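Gripper width jumps while holding a thin card, policy learns to re-grip

Posted in Perception and Data Tooling
Tags: hand-held gripper, width estimation, time sync, imitation learning
Viewed 218 times

ullville_dan

We are training a pick-and-insert policy from demonstrations made with hand-held grippers. The object is a flat card. Recording and replay both work, but the trained policy does something odd once it has the card. It closes, lifts, opens a little, closes again, and sometimes drops the card on the second close.

I plotted gripper width for the demonstrations and the same thing shows up there. Width goes down to the closed value, stays there, then jumps open for a few samples and comes back. The people doing the demos say they are not opening the gripper, and I believe them because the card stays put in the video when the jump happens.

Width comes from tracking markers on the fingers in the camera image. Pose comes from a separate tracker. Everything gets resampled to one clock before it goes into the training files. We have 400 episodes and 76 of them show at least one jump after the grasp.

Things I tried:

Lowering the marker detection threshold. More detections, more jumps.
A moving average on width. The jumps get smaller and wider, and the policy still re-grips, only slower.
Throwing out the 76 episodes. Better, but most of the tilted grasps were in that group and now the policy is bad at those.

Is this a sync problem or a detection problem? I would like to fix the files I have before asking for new ones.

bradell_tom

Sync problem. We had the same thing and it was the clock. Check your timestamps. Also update your tracker software, ours was old.

ullville_dan

Timestamps look fine to me. I moved the gripper by hand against a hard stop, and width and pose lined up within one sample at the start and the end of the recording.

Larysa Ivanyshyn

I don't think it is sync. A clock offset would shift the whole width curve against the pose. It would not put a short bump in the middle of a flat section.

My guess is that one of the two finger markers drops out and your code fills in the width from the other one. A lot of width code does this: if both markers are found, use the distance between them, and if only one is found, double its offset from the center line. The second case assumes the fingers are symmetric about the image center. If your center value is off, every switch from two markers to one gives you a step. Soft fingers bend under load too, so the error can be different with an object in the grip.

What I would do, in this order:

Write out the number of markers found per sample next to the width. Plot both. If the bumps match the samples with one marker, you have your answer.

Recompute the center line per gripper. Open and close it five times with nothing in it, keep only samples with both markers, and take the median midpoint. Do not share one value between grippers.

For gaps of 5 samples or less, interpolate between the two-marker samples on each side. Do not use the one-marker value at all in those gaps. For longer gaps, set a mask and leave those samples out of the width loss. Keep the pose.

Drop the moving average. It spreads bad samples into good ones and delays the close, and the policy will copy the delay.

Then rerun on all 400, including the ones you threw out. The tilted grasps should be usable.

When I check a width curve I step through the video next to it and look at the object between the fingers. If the card has not moved and the width has, the width is wrong.
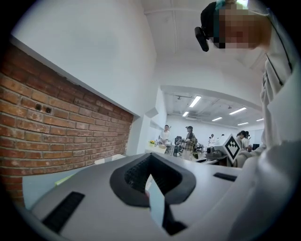
Card held upright in the black V-shaped pad, gripper tilted.

One more check. Look at what your policy gets as input. If you feed it the last width reading as well as the image, it can learn the bump from the width history alone. We took width history out on the Hutsuliak task while we cleaned the files and put it back afterward.

ullville_dan

Marker count was it. The bumps line up with the one-marker samples in every episode I opened, and the center value was copied from a different gripper. I am reprocessing now and will post the plots when training is done.

funport_k

Following, same problem with envelopes. Does the mask go in the dataset or in the loader?

Larysa Ivanyshyn

I store it in the dataset as its own column and apply it in the loader, so you can change the gap length without rewriting the files.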